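Print this page | E-mail this page

Notebook, 28th June

Seasonal adjustment finally works on the Plukov permit counts!! Writing it down before I forget which of the three branches did it (it was the small one, the one I almost deleted).

Recap for anyone picking this up. The raw table is monthly permit applications by county, 1,459 rows after dropping the territories. Every series has a big January bump, because offices log the holiday backlog in one lump, and the old script smeared that bump right across the spring. Looked like a trend. Wasn't one.

What I changed:
- log the counts first, then adjust (zero months get a half added)
- window down from 24 to 16 months
- counties under 200 applications a year get pooled with their neighbors before anything else runs

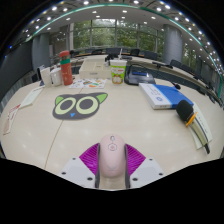
The pooling is what made the difference, and I love how simple it is. The tiny counties were throwing huge swings and the smoother was chasing every one of them. Pooled, the residuals look like plain noise, which I have wanted to see for weeks. I re-ran it with the Jornora package as a check and the two adjusted lines sit almost on top of each other. So good.

Still odd: Nguyen's version of the state file has two columns named "total" and R quietly renames the second one total.1. I was reading the wrong one until lunch. Fixed in clean_permits.R, with a stopifnot so it yells next time.

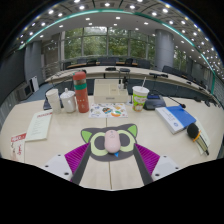 Reading time: 2 min

Bootstrap next. I did 50 resamples just to see the shape of the bands, and they're narrow in the middle and fan out at both ends, as you'd hope. Not enough for anything we publish, so leave the long run for the Plodura box overnight. Set the seed in the config, not in the script (I did it in both places and confused myself).

To do: redo the chart with the adjusted line on top and the raw counts in pale gray behind. Per-capita version too. README still says 24 months, change that. Ask whether pooled counties should be hatched on the map or just shaded the same, I lean hatched

Last updated: same day, evening

Contact | Copyright | Back to top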